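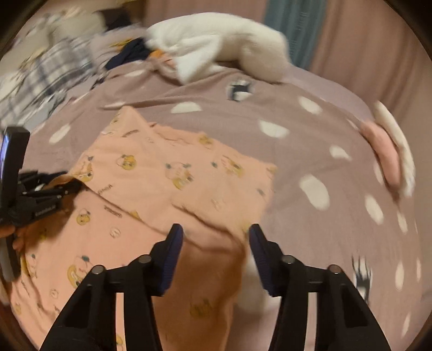
Support > Laundry > Ticket 3267: Blanket cycle stops with error 302

Opened by Leonie Brunner, Idcombe. Machine: Rotero washer, bought from Brostia in July.

The Bedding program quits before the final spin and shows 302. The manual says 302 means "uneven load" and tells me to rearrange the laundry. I have rearranged the laundry. I'm not convinced the load has anything to do with it, as the same blanket went through our old machine for years.

Log so far:

1. Blanket alone, Bedding program. Stopped, 302.
2. Blanket with two towels, as the manual suggests. Stopped, 302.
3. Leveled the feet with a spirit level. Stopped, 302 - a little later in the cycle, for what that's worth.
4. Cleaned the filter. One button, some lint. Stopped, 302.
5. Ran it empty. Finished without a fault, which the chat agent told me proves the machine is fine. It proves it can spin nothing.

The mauve blanket with the printed figures is the one I use for every test, so please don't ask whether I switched items.

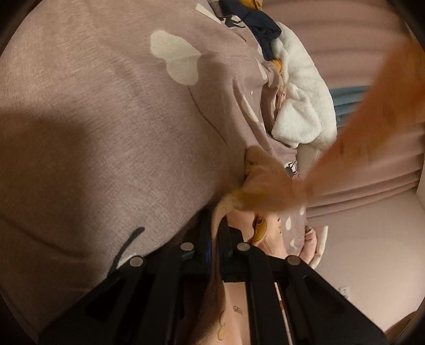 Hanna Hrynyshyn replied that the Bedding program on this model expects a heavier load than most people own, and that a single light blanket bunches on one side. She suggested Cottons with the spin lowered by hand, and a call to Bartoš if that fails too.

Tried it at 300 spin. It finished, once. I'd still like to know why a program called Bedding can't wash bedding, and I don't count one good run as a repair. Please leave the ticket open.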